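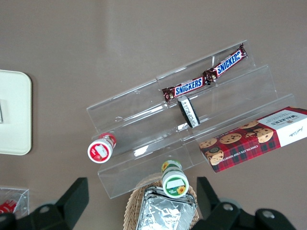
How to Set Up a Snack Display on a Tiered Acrylic Stand

A stepped acrylic stand is a cheap way to get a lot of small things onto a short stretch of counter. We use them for the snack corner in our break room and for bake sale tables, and the method is the same for both. Allow half an hour the first time. After that it goes quickly.

What you need

One clear acrylic stand with three steps
A low basket, woven or wire
Two microfiber cloths
Warm water and a drop of dish soap
Clear rubber bumper feet, if the stand didn't come with them
Your snacks: candy bars, a box or two of cookies, a few jars or tubs

Step 1: Clean the stand

Take everything off. Wipe the stand with a damp cloth and a little dish soap, then dry it with the second cloth. Don't use glass cleaner with ammonia in it. It can leave acrylic cloudy, and you won't get that back. Paper towels leave fine scratches over time, so stick to cloth.

New stands often come with a protective film on both faces of every panel. Check the undersides of the steps. Ours had film on the bottom shelf for most of a year before Anika Ridgeway found a loose corner and pulled it off.

Step 2: Decide where the stand goes

Put it on a flat surface with space in front. You need enough room for the basket, plus a hand's width so people can reach past it. On a counter against a wall, turn the stand at a slight angle. Both ends are easier to get at that way, and it uses the corner better.

A plain tabletop is best. With a patterned tablecloth you see the pattern through the steps and the wrappers get lost in it.

Step 3: Fill the top step

Flat, light items go here. Candy bars are the obvious choice. Lay them end to end along the step with the name facing out. Two full-size Snickers in a line make a good start for the top row, and you can stack a second layer on them if the step has a lip.

Keep tall things off the top step. They get knocked when someone reaches over, and they fall a long way.

Step 4: Fill the middle step

Small containers go in the middle: mints, gum tubs, little jars. You can stand them up or lay them on their sides. Standing is better if the step is deep enough for the base. If it isn't, lay them down and turn the label toward the front. Round containers will roll, so put a dot of museum putty under each one. A piece the size of a pea holds fine and peels off later.

Step 5: Fill the bottom step

Boxes and heavier jars go at the bottom. Check the depth of the step against the box first. A box of shortbread is usually deeper than the shelf, and you have two choices with it:

Stand it on its long edge at the back of the step, if it will stay up.
Let it rest partly on the step and partly on the table.

The second looks casual and works well enough for a weekday. For a sale table I'd do the first. Either way, make sure the brand name is the right way up before you walk off. It's easy to miss on a box with printing on every side.

Step 6: Set out the front row

Larger jars go on the table itself, in front of the stand. Choose ones with a nice lid, because the lid is mostly what people see from above. If there's a blank area on it, write the contents or the date opened there with a grease pencil.

Put the basket in front of that. Ours holds whatever is wrapped in foil, usually banana bread or bars from home. Foil-wrapped food needs a tag saying what it is and whether it has nuts. Masking tape and a marker will do.

Step 7: Check it from where people stand

Step back and look. Labels should face out, with no jar hiding another. Pick up one thing from each step – if something else moves, spread things out a little.

Upkeep

Refill from the back and pull the older items forward. Straighten tipped jars when you pass. Wash the stand once a week if it's in daily use, and shake the basket out over the sink, as crumbs collect in the weave.

If a step cracks, tape won't hold it. Acrylic cement will, but clamp it overnight and keep weight off it for a day.

Questions from readers

Finbarr Costello asked whether chocolate is all right on a clear stand by a window. I'd move it. Sun comes straight through the acrylic and the bars soften.

Clodagh Ní Mhurchú wanted to know about four-step stands. They hold more, but the top gets too high for kids to see. For a school table I'd buy 2 three-step stands and put them side by side.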